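# Budgeting for hand-held grippers

**Hand-held grippers** are the cheap end of robot training gear, and I get asked about buying them more than anything else I write up for this wiki. A person carries a pair of them, does ordinary chores, and the recordings go toward teaching an arm to do the same chores later. You'll also see them listed as "demo grippers" or "collection grippers" - same shelf, different seller. I last went over this entry on 6th August, so treat the prices as belonging to that week.

## What goes in the budget

The grippers are the part everybody prices first, and they're rarely the part that hurts. When I planned my first setup I had a lovely spreadsheet with one line for a Stelletti pair at $800 and one line for "misc." Misc. won. It ate the whole of May and then some!

My list these days is longer:

- the gripper pair, plus spare fingers (the soft kind wear out, so buy them with the pair and pay shipping once)
- printed markers and the blocks they mount on
- a head camera or helmet mount that fits more than one size of head
- power strips, adapters, and more cable than you think is decent
- storage for the recordings
- things to pick up, and furniture to pick them up from

Spare fingers from Duda cost me $26 a set, and they fit the Stelletti body after a little filing. Brurken sells a nicer finger, but only for its own gripper, and I've never been able to talk myself into switching the whole lot over for that.

## Props and furniture

A lot of first budgets skip this one completely. If you want recordings of someone tidying a bathroom, you need something bathroom-like to tidy, and a tabletop with tape on it won't do for long. You don't need plumbing for pick-and-place work, though, and a freestanding basin can sit right in the middle of a workroom with the desks and chairs pushed back. Showroom returns are the place to look. I paid $162 for mine, delivered to the curb (getting it up the steps was my problem).

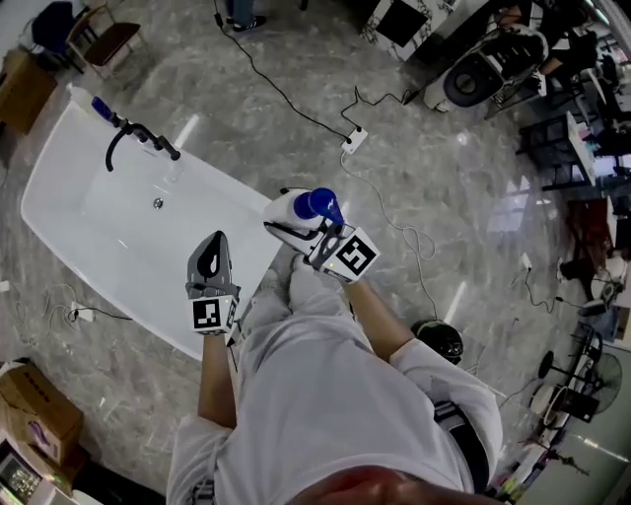 *Bottle handling at a freestanding basin, with a marker on each gripper.*

Bottles, cups and the like are close to free, so get plenty. I set aside $40 for a box of household stuff and still haven't spent it all. Buy duplicates of anything with a bright cap or a label - they get dropped, dented and carried off to someone's desk, and a matching one saves you from redoing a set of takes.

## Power and floor space

Measure the floor before you order furniture. The person needs room to walk around the piece with both arms out, and room to step back without meeting a chair. I sketch it on graph paper, which is old-fashioned of me, but I've never once found a planning app I liked.

Then there's power. Chargers, screens, base stations and the odd fan all want an outlet, and in an older building the outlets are on the wrong wall. Price flat cable covers along with the strips. If the room has shiny tile, get the covers with a rubber back, as the plain ones slide.

## Renting or buying

Skirkari rents full kits by the week, helmet included, and for a short project I think that's the better deal. You get working markers and a tested camera on day one. The catch is that the rental clock keeps running while you're still hunting for a basin, so have the room finished before the kit shows up.

For anything that'll run past a season, I'd buy. Used pairs come up now and then, and the bodies hold up fine. Ask the seller for the calibration files and which version of the marker sheet they used, and knock the price down if they can't find either one.

## See also

- Gripper finger materials
- Marker printing and mounting
- Recording storage costs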